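Will anything ever put my coat on a hanger for me?

I've wanted a machine to do my chores since I was eight, so when Mac Giolla asked me over to see how theirs was coming along, I was on the train before I'd finished reading the email.
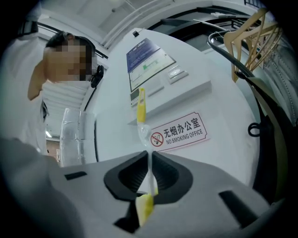

My own list is short. Hang up the coats, clear the desk, put the small fiddly things back in the drawer they came from. I'd pay good money for that (well, 300 pounds, and I'd moan about it). The people at Ellidholm, who make the rival Lurarberg arm, told me in July that picking up one known object is pretty much sorted, and I believe them! It's the next object that does the damage. Clear plastic is a pig, apparently, as the software can see straight through it, and anything soft changes shape the moment you touch it.

So they practise. Mac Giolla wants 1000 goes at each job before it lets a machine try alone, and even then a shirt can take 20 minutes. I can do one in two, badly, with the radio on.

Would I have one at home? Not this year. Ask me again when it can find the other sock.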